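Nascombe Wallcoverings — Hanging Guide for Patterned Papers
Section 4: Matching a repeating pattern at the corners 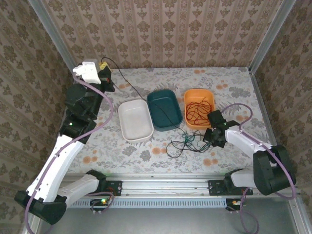

Fig. 4a. Brown damask on beige, papered on three sides.

Corners are where most people lose heart, so do put the kettle on and read this section right through before you mix any paste. A damask is a forgiving sort of pattern once it is up, but it does like to be started properly, and half an hour spent with a pencil and a plumb line will save you a good deal of muttering later on.

You will need the plumb line, a long straight edge, a sharp knife with spare blades, a seam roller and the batch label from every roll. Please check that the labels all carry the same number (ours might read 892, for instance) before you cut anything.

1. Hang the last full length before the corner and smooth it from the middle outwards.

2. Measure from the edge of that length into the corner at the top, the middle and the bottom. Take the widest of the three and add 15 mm.

3. Cut your next length to that width, from top to bottom. Keep the leftover strip somewhere clean — you will want it in a moment.

4. Paste the first piece and hang it, easing the extra round into the corner with a dry brush. If it creases, make a small snip at the skirting and try again.

5. Measure the leftover strip and drop a plumb line on the new wall at that distance from the corner. Very few corners are true, so trust the line over the corner itself.

6. Hang the strip to the line, sliding it up or down until the pattern meets its neighbour at eye level. A slight mismatch near the ceiling is quite usual in older houses.

7. Roll the seam lightly and wipe away any paste with a damp sponge.

Note: vinyl papers will not stick to themselves with ordinary paste. Use an overlap adhesive on the 15 mm turn, and leave it for 30 minutes before rolling.

Caution: switch off the electricity at the mains before trimming near sockets or light switches, and keep wet paste well away from them.

For internal corners beside a chimney breast, carry on to Section 5.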